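Workshop notebook, Ostholm bench – October

Picking up the Tondstead job again. The city licensing office there wants the odor model rerun for the proposed cannabis store on the Alemayehu block before the file goes back to council. The first run was ours from the spring and used the airport wind record. The objection letters say, fairly, that the airport is on a plateau and the block is in a dip between two four-story buildings. So this time we use our own logger on the roof of the parking structure.

Distance check first, as it decides whether the rest matters. Bylaw asks for separation from schools measured door to door along the walking route. Applicant measured in a straight line from lot center. Walked it with the wheel twice, once each way. Got 464 meters from the shop door to the school gate on the first pass and the same on the return, which I did not expect with that curb at the crossing. The applicant's drawing has the old gate, closed off since the playing field was redone. Noted on the plan in red. Somebody should send them the current site plan and not wait for the hearing.

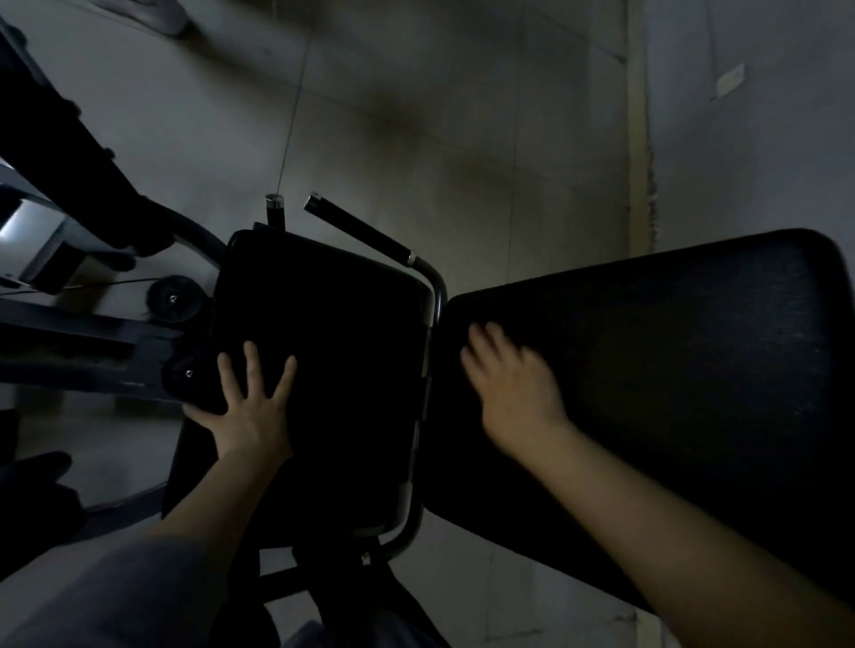

Logger notes. The Skuter unit dropped its clock again when the battery was swapped. Everything before lunch is stamped in the wrong time zone. I shifted it in the spreadsheet and left the raw file alone – please do not "fix" the raw file. The shifted copy is in the Tondstead folder with the word shifted in the name. If the clock does this once more I want to replace the holder, the spring contact looks tired and can be wiggled with a fingernail.

Sampling points, as placed:

Point A, rear lane by the proposed vent outlet
Point B, bus shelter opposite
Point C, second-floor landing of the apartment stairs (permission from the building manager is by email, printed and in the binder)
Point D, school side of the crossing

Those 4 are enough for the model. The letters ask for one inside the library as well, but the library has its own air handling and we would only be measuring that.

Ran the carbon filter test on the bench in the afternoon. Housing from the applicant's supplier, fan on low, then medium, then high. On low and medium the outlet readings sat at background. On high the gasket on the long side lifts and there is bypass, enough to smell the test compound standing next to it. Pressed it down by hand and the reading fell back. So it is the gasket and probably not the carbon. The clamps are spaced too far apart on that side. Drew the position of an extra clamp on the housing in paint pen.
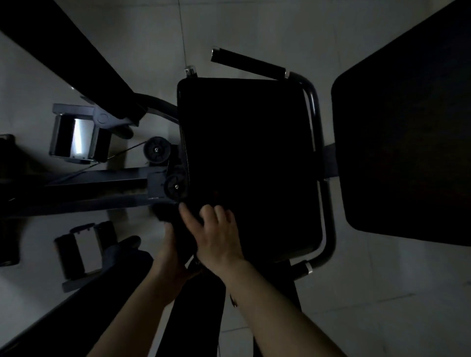
Notebook entry, 4 min read

Reran the model with the roof wind data overnight. The plume stays lower in the lane than in the spring run and takes longer to clear, up to 7 minutes in the calm hours against almost nothing before. It still does not reach the crossing above threshold in any hour of the set. The apartment landing is the one to watch. Two early morning hours came out close to the line, both with the filter set to the bypass case. With the filter sealed they drop well under.

What I would put in the report: the vent should go up to roof level and not out into the lane, and the housing needs the extra clamp before anyone signs off. The bylaw only talks about distance and has nothing on vents, so this would have to be a condition on the permit. The licensing office has done that for a bakery and a dry cleaner on the same street, copies in the binder behind the blue tab.

The report should stay out of the question of whether the neighborhood ought to have a store. A good half of the letters are about that, and about signs in the window, and we were not asked. I have sorted them into two piles. The odor pile is the thin one.

Left to do:

Second wind week, logger already reset
Repeat filter test at high with the new clamp, 5 runs
Correct the gate on the base map
Return the measuring wheel to Ostholm stores, the handle screw is loose
Order tubing, we are down to the short pieces

Lane access is locked after 6 p.m. The key is on the hook by the fume hood.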